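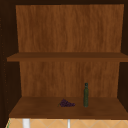

4.2 Writing down what "put away" means

I'll admit we skipped this part the first time. When Dimas Menon and I started scoring our simulated kitchen runs on Virberg, we figured everybody knew what a finished task looked like. Then we gave the same 200 end states to two scorers, and they argued over lunch for most of a week! Afiq Latuheru passed anything that ended up inside a cabinet. Rüdiger Ackermann wanted it upright if it was the kind of thing that stands up (a bottle, say), and fully behind the front edge of the shelf. Both readings were fine by our task sheet, and that was the trouble.

So the Thambiah rules now ask for three things before anyone runs a single episode. You name the surface, and "in the cabinet" won't do if the cabinet has more than one shelf. You say which poses count for each object. And you say how long the object has to stay put, which we set at 200 simulation steps after the last contact. Rules get frozen before the first run, and a change means rescoring the whole batch. Yes, all 1000 episodes. We did it once and I don't recommend it.

Counters gave us more grief than shelves. Things sit close to the sink, or half on a plate, and "on the plate" can mean almost anything. Figure 3 is the kind of layout we hand to new scorers for practice, and we ask them to write their rule for the blue plate before they talk to each other.

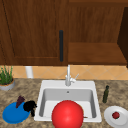

Figure 3. Simulated counter with sink, a blue plate on the left and a white plate at lower right.

Our current wording is that an object is on a plate only if the plate carries all of its weight. An item straddling the rim gets logged as "partial" and stays out of the success rate, though we do report the partials in their own column. Herman Ismail thinks that's too strict, and for soft or lumpy things he may have a point (we go back to this in 5.1). Still, of the 680 counter episodes we rescored in June, the ones that had started the old arguments went through with hardly a grumble.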